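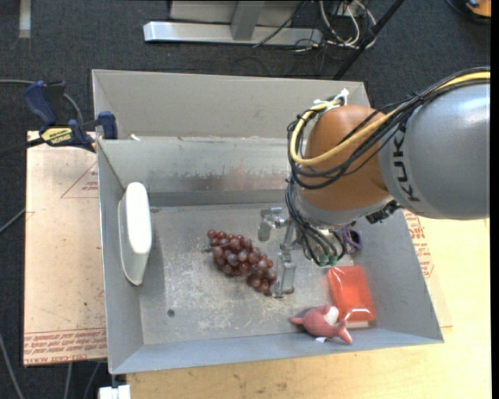 How many grasp examples per object before I train again?

Posted by Cerix, Apr 2, 2023

Hello all. We collect grasp attempts in a metal bin, one arm, two-finger gripper. Since January I have 1,000 attempts in total, but only 111 are with the grapes. The model is good with boxes and packages. With the grapes it always chooses the middle of the bunch, and the fingers push it flat. Should I collect only grapes for some time, or keep mixing with the plush toy and the shiny package? Each reset by hand costs me 18 seconds.

Agbayani

Keep mixing. We did a fruit-only week once and the model forgot how to approach a box near the wall. What helped us was to put the bunch in 8 different directions and save the failed attempts also, with a label for how they failed. Please check too that your grapes are not always in the center of the floor. If they are, the model can learn the place and not the shape.

Vulolau

more data

Pornero

I agree with the first reply. One addition: the red package reflects the light, so if you use depth, look at your depth maps before you count these attempts as good. I had to throw away many of mine.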